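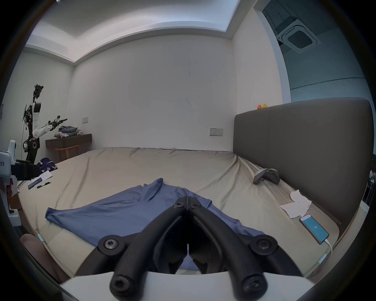 Folding a shirt is the job everyone picks first when they get a hand-held gripper, and it is a rotten first job. Cloth never sits the same way twice, and a policy trained on tidy demonstrations panics at a wrinkle. Do it anyway, but set it up properly. Lay the shirt flat on a plain sheet with the collar pointing away from you, and begin with the closed fingertips on the cloth just below the collar. Blue on beige is a good pairing. White on white will cost you an evening.

What you need
One hand-held gripper, charged
One collared shirt you don't love
A bed or a big table
More than 10 spare minutes, whatever the Vekus quick-start sheet promises

Step 1. Calibrate. Open and close the fingers fully, 2 times, slowly. If the width reading doesn't return to zero, do it again and swear quietly.

Step 2. Record a fold. Sleeves in first, then the hem up to the collar. Move at the pace of someone folding for a fussy aunt. Your free hand stays out of it, however much it wants to help.

Step 3. Keep the wrist steady. Every flourish you make will be learned faithfully and repeated for ever. Guido Tedesco's early Follbridge set taught an arm to scratch its nose, and it hasn't got one.

Step 4. Stop with the fingers open and clear of the cloth. Save, shake the shirt out, lay it down a little crooked and go again.

Step 5. Delete the bad ones the same day. By tomorrow you'll have talked yourself into keeping them.

How many is enough? I had 410 folds by June and used most of them. Sessions of 14 suit me; after that my elbow starts making its own decisions. Change the shirt between sessions, and save long sleeves until short ones work.

Next part: trousers.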